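Drendport Shared Workshop
Two-Arm Build Group
Minutes of the March meeting

Held at the back bench, 7:00 p.m. Quorum was met. The minutes of the previous meeting were read and accepted with one change: the gear oil order went through Prurkari, and the earlier minutes had it under general supplies.

1. Money

The build account stands at $322 after the last parts order. One bill is outstanding, $50 to Jodinard for cable sleeve and two spare gripper pads. Agreed to pay it this week.

There was a request to buy a second power supply as a spare. The one the group wants costs $175. Several members felt the spare could wait until the current one has run through the summer. Put to a vote and deferred to the next meeting.

2. Mount and pedestal

The bolts on the base plate were checked with a torque wrench before the meeting. All were within the range in the build notes. The check stays on the monthly list.

A member asked again about moving the pedestal back to gain table space. The group talked it through. Moving it means new holes in the bench and redoing the arm calibration, and the near corners of the table would be harder to reach. No change for now.

3. Table layout

The group is using the lemonade layout for this round of work. The blue tape lines stay down between sessions. Anyone who needs the table for something else is asked to work over the tape and leave it in place. If a strip lifts, replace it on the same line and write it in the log.

Cups go on the wire rack. The cutting board goes on the left as you stand facing the pedestal, with the fruit next to it. Ice goes on the right, on the tray, with the scoop in the bucket.
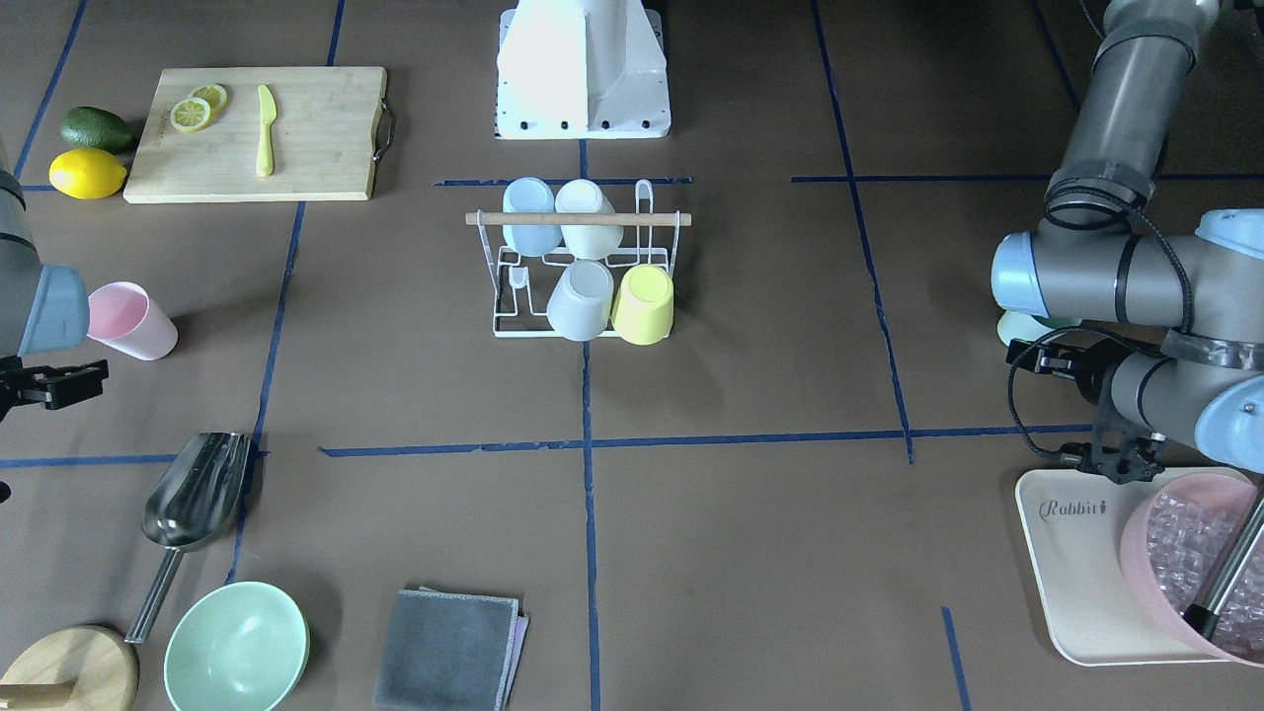
There was a long discussion on whether the ice should be real. Real ice melts, and the drip has to be kept away from the wiring. Plastic cubes do not stick together or slide the way ice does, so a scoop motion tuned on them may need to be tuned again. Agreed to use plastic cubes for setup and practice, and real ice only for full runs. Real ice is to be emptied into the sink at the end of each session.

The knife rule was restated. A knife on the table means both arms are stopped before anyone reaches in. This applies even if the arms are only holding position.

4. Arms and grippers

The left arm has been dropping its wrist a little at the end of long moves. One member thinks it is the joint zero and another thinks it is cable drag. The zero will be reset first, as it takes less time. If the drop is still there, the cable will be rerouted and the move run again.

The right arm is working normally. The group wants to try it on the cups next, starting with a cup lying on its side, then one taken off the rack. Taking cups off the rack has been the weak spot, because the fingers catch the wire. Slower approach speed to be tried.

Softer finger pads were passed around. The sample set from Wouters grips plastic well but picks up lint from the cloths. Agreed to keep the present pads on and test the soft ones on one gripper only.

5. Software

The motion files have been sorted into folders by task. The latest file for the ice scoop is number 26. Earlier files are kept but should not be loaded without checking the tool setting, which changed partway through.

The stop button now cuts both arms together. It was tested three times during the meeting and worked each time. The old button has been taken off the bench and put in the parts drawer.

6. Housekeeping

Fruit left overnight brought ants last month. All food goes home or in the bin, including whole lemons. Cups and bowls are to be washed and put back dry. The workshop has asked us to keep the aisle by the drill press clear while the arms are running.

7. Actions

Pay the Jodinard bill.
Reset the left arm zero and log the result.
Try the slower approach at the cup rack.
Fit soft pads to one gripper.
Buy more blue tape.
Get a second price for the spare power supply.

8. Other business

A request came in to show the build at the workshop open evening. Most were in favor if the left arm is sorted by then. To be decided at the next meeting.

Meeting closed at 8:40 p.m. Next meeting in April, same time and place.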